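Flindside, Tag der offenen Tür – Notizen vom Rundgang

Gleich vorweg: Wer mit dem Zug kommt, sollte hinten einsteigen. Der Bahnsteig ist lang und der Bus 10 wartet nicht. Wir haben ihn natürlich verpasst und sind gelaufen, immer am Kanal lang, halbe Stunde, kein Schatten. Um kurz nach neun am Tor, da stand die Schlange schon bis zur Bushaltestelle.

Flindside macht seit Jahrzehnten Geschirr. Teller, Schalen, Becher, ein paar Vasen, die keiner so recht mag. Früher ein eigener Gleisanschluss, heute zwei Hallen, ein Werksverkauf und ein Hof mit Kastanien. Einmal im Jahr lassen sie alle rein. Eintritt frei, Helm gibts am Eingang, feste Schuhe sollte man selber mitbringen (stand auf der Webseite, hat aber kaum jemand gelesen, viele Sandalen).
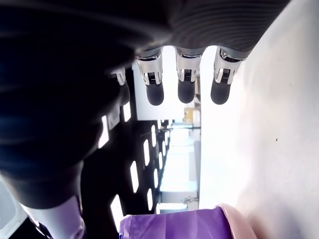 Lemlem Yilma
freie Autorin, schreibt über Handwerk und Werksbesuche
30. Juli 2019

Start in der Massehalle. Laut da drin. Unser Führer war Olumide Usman, seit neunzehn Jahren im Betrieb, erst Gießerei, jetzt Glasur. Redet schnell, geht noch schneller. Kaolin, Feldspat, Quarz, alles kommt als Pulver oder Brocken, wird mit Wasser gemahlen und dann durch Siebe gejagt. Der fertige Schlicker sieht aus wie Trinkjoghurt. Ein Kind wollte probieren. Durfte nicht.

Dann die Formen. Gips, regalweise, bis unter die Decke. Eine Form hält nicht ewig, irgendwann werden die Kanten weich und dann kommt sie weg. Im Lager liegen laut Usman 3516 Stück, die älteste von einer Suppenterrine, die nie in Serie ging. Zu schwer, zu teuer, Deckel klemmte. Ich fand sie schön.

Flachware wird gedreht oder gepresst, Hohlware gegossen. Den Unterschied hab ich erst beim zweiten Mal kapiert. Beim Gießen zieht der Gips das Wasser aus der Masse, an der Wand bleibt eine Schicht stehen, der Rest wird ausgekippt. Fertig ist der Becher, jedenfalls fast. Henkel kommen extra dran, von Hand. Da standen wir am längsten, weil alle zugucken wollten. Die Frau am Tisch hat in der Zeit, in der ich einen Satz notiert habe, drei Henkel angesetzt und die Nähte verputzt.

Dann der Ofen. Ein Tunnel, vorne rein, hinten raus, dazwischen Geduld. Auf der Anzeige beim Glattbrand stand 1224 Grad, auf dem Zettel daneben mit Kuli 1145 für die neue Steinzeugreihe Honlow. Fotografieren am Ofen verboten, am Leitstand auch. Warm wars trotzdem genug, man steht da und bekommt einen roten Kopf. Im April sei der halbe Ofen neu ausgemauert worden, sagte Usman, zwei Wochen Stillstand, danach erstmal nur Bruch.

Glasur fand ich am spannensten. Weiß geht immer, sagt Usman, Blau meistens, und Rosatöne sind eine Strafe. Die kippen im Brand schnell ins Graue oder ins Braune. Für die Reihe Tera haben sie trotzdem vier Stück im Programm, zwei davon nur auf Bestellung. Einer aus der Gruppe fragte nach Blei. Gibt es hier seit Ewigkeiten nicht mehr, war die Antwort, und dann noch ein längerer Vortrag über Prüfungen, den ich nicht mitgeschrieben hab. Sorry.

Mittag im Hof. Coşkun, ein Imbiss aus dem Ort, hatte einen Stand mit Linsensuppe und Börek, serviert auf zweiter Wahl aus dem Werk. Teller durfte man gegen zwei Euro behalten. Meiner hat einen kleinen Punkt in der Glasur, genau unter dem Börek, hab ich erst zuhause gesehen. Suppe gut, Schlange lang, Ayran um eins schon aus.

Nachmittags noch kurz in den Vortragsraum, Thema Tischkultur und warum Teller immer größer werden. Interessante These – die Spülmaschinen sind schuld, genauer der Abstand zwischen den Stiften im Korb. Weiß nicht, ob das stimmt. Die Diskussion danach ging jedenfalls länger als der Vortrag, vor allem über Ränder. Mit oder ohne. Ich bin für mit, aber flach.

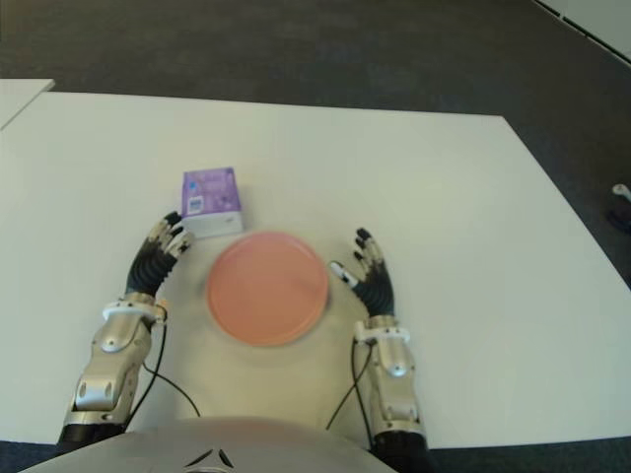 Werksverkauf und Heimweg

Der Laden macht am offenen Tag um zehn auf, wer um drei kommt, kriegt Reste. Becher waren weg. Schalen gabs noch, dazu Kisten mit einzelnen Untertassen für fünfzig Cent. Kartenzahlung nur an der linken Kasse, bitte merken. Einpackpapier liegt aus, Tüten nicht, also Rucksack oder Korb mitnehmen.

Zurück dann doch mit dem Bus. Zwei Schalen, der Teller vom Mittag und eine Untertasse ohne Tasse, alles heil angekommen.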